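**Benefit concert called off, ticket money still in our account. Can we just donate it?**

Posted in Campus Groups & Fundraising, 26 Jun 2020

I'm the outgoing money person for a student service club at Zikbridge College. Every spring we put on a benefit concert and the proceeds go to Dinu House, which runs after-school care a few blocks from campus. This year the concert was called off when campus closed. Everyone went home and not much was sorted out.

What we have:

- $2766 from advance ticket sales, sitting in the club account. Our goal was $3000.
- $900 paid to the hall as a deposit. The hall hasn't said yes or no to returning it.
- Roughly 300 tickets sold, at two prices. Most went through the Idum ticket page, so we have emails for those. The rest were sold for cash at a table outside the dining hall, and for those we have a tally sheet with no names.

Several officers want to send the whole balance to Dinu House now and be done with it. The flyer did say "all proceeds benefit Dinu House." One officer thinks people bought a ticket to a concert, there was no concert, and we owe them refunds. I can see both sides. Our adviser has left the college and the activities office is slow to answer email.

Can we donate it without asking each buyer? And what do we do about the cash sales? New officers take over in September and I would like to hand them a clean account.

---

**pinecone_ledger**

Don't send it yet. Ask first.

I kept the books for a campus group for three years and we had a canceled event with the same problem. A ticket is a purchase. The flyer says where the proceeds go, but until the event happens the buyer hasn't gotten what they paid for. Most of them will be glad to let you donate it. They still need the chance to say no.

This is the order I would do it in:

1. Check the refund wording on the Idum page. If it says canceled events are refunded, you have to follow that, and you may need to go through them instead of writing your own checks.
2. Email every online buyer. Keep it short. Say the concert is canceled, say they can have a refund or let the money go to Dinu House, and give a date to reply by. Three or four weeks is fair in summer.
3. Say clearly what happens if they don't answer. Whether silence can count as a donation depends on your school's rules and possibly your state, so get the activities office to approve that sentence before it goes out.
4. Pay the refunds. Write down each one.
5. Donate what's left and ask Dinu House for a receipt made out to the club.

For the cash sales, post a notice where your members and buyers will see it and ask people to send a picture of their ticket. Keep some money back until the deadline passes. If the tickets were numbered, compare against the tally sheet so you don't pay the same one twice.

Also, don't promise anybody a tax deduction. Part or all of the ticket price was for a concert, and a student club is often not a charity itself. If someone asks, send them to Dinu House or to whoever does their taxes.

---

**marchingband_mom**

I would just donate it. It's a few dollars per person and nobody is going to come after a college club over that. My daughter bought tickets to something like this and never thought about it again. The kids at the after-school program need it more.

---

**twostaplers**

I agree with pinecone_ledger on asking first. The answer above mine is probably right about how most people will feel, but it only takes one complaint to the dean's office and your new officers spend their fall dealing with it.

A few things to add from our club, which does an engineering open house as a fundraiser every year.

Treat the hall deposit as a separate matter. Find the signed rental form and look for a paragraph on cancellation. If the hall is owned by the college, the deposit may only be a transfer between two college accounts, and the activities office can reverse it. If it's a private hall, write to them and ask for either the $900 back or a credit for a new date. Get the reply in writing. We were given a credit over the phone once, the manager changed, and there was no record of it.

Don't pay refunds out of the deposit before it comes back. The $2766 is what you have, so work from that.

Email Dinu House now, even without a final number. They may have the concert money in their budget already. Something like "we are contacting ticket buyers and expect to send a gift later this summer" is enough. Leave the goal amount out of it. 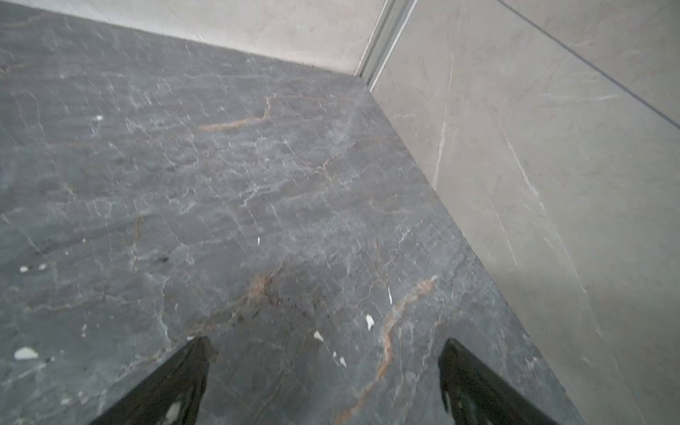
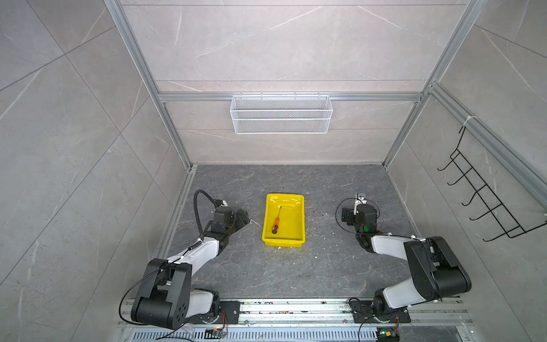

We changed our ticket wording after a cancellation of our own. It now reads: "If this event is canceled, you may request a refund within 30 days. Unclaimed ticket money will be donated to the charity named above." The activities office approved it and it's printed on the back of every ticket and on the sales page. I'd put the same kind of line on yours next time.

For the handover, make one folder with:

- the tally sheet and the export from the ticket page
- the email you sent to buyers, and the date you gave them
- a list of refunds paid
- the hall rental form and any letters about the deposit
- the receipt from Dinu House

Have two officers sign the last balance before September — and check that your own name comes off the account. Mine stayed on for a year after I graduated, and the bank kept mailing statements to my parents' house.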